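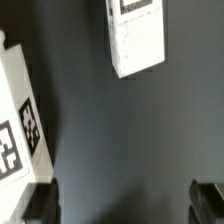
**Pekthorpe blocks** is a table game for two or four players, played with plain oblong blocks on a smooth board or, just as often, on whatever kitchen table happens to be free. It takes its name from the small town of Pekthorpe, where it has been a favourite at the community hall for several generations, and it is still best known there and in the neighbouring district of Flurkley, although you will now find keen players a good deal farther afield.

## Origins

The beginnings of the game are a little cloudy, as they so often are with games that were passed along by word of mouth. The most widely told story is that it grew out of an older pastime called *terus*, in which children pushed offcuts of timber across a bench and tried to leave them standing in a row. The local historian Luminița Sandu, who spent many patient winters collecting recollections from older residents, believed that the two games were played side by side for years before anybody thought to give them separate names.

The first written rules were drawn up by Gareth Parsons, a schoolteacher, and filled a single sheet of paper. They were cheerfully ignored in Flurkley, where players had grown used to a longer game and saw no reason to give it up. Some of that old disagreement lingers, and visitors are kindly advised to ask which rules are in favour before sitting down.

## Play

In the Pekthorpe form each side has 14 blocks. Players take turns to set one down flat, on edge or on end, and every new block must touch at least one neighbour without shifting it. A block that topples goes back to its owner, and so does anything it has knocked over along the way, which can be a very sorry moment late in a close match. The first side to place all its blocks wins.

The Flurkley form, sometimes called the long game, is played to 76 points over as many rounds as it takes. Blocks standing on end are worth the most, and there is a modest bonus for closing a corner. An evening's play generally runs to about 4 hours, with a generous pause for tea.

## Blocks and boards

Early sets were usually maple, rubbed with oil and left unpainted. The maker Tincuța Mihăilă introduced slightly rounded edges, which many players find easier on the fingers, though others grumble that they make a standing block less steady. Her pattern is often called the Pîrvu set, after the lane where she had her workshop. Boards come in every colour, with dull finishes generally preferred to glossy ones.

## Present day

A friendly tournament is held in Pekthorpe each January. Mimoza Mujić has won the long game twice, and Yaneth Rengifo keeps the score book, which newcomers are welcome to browse between rounds.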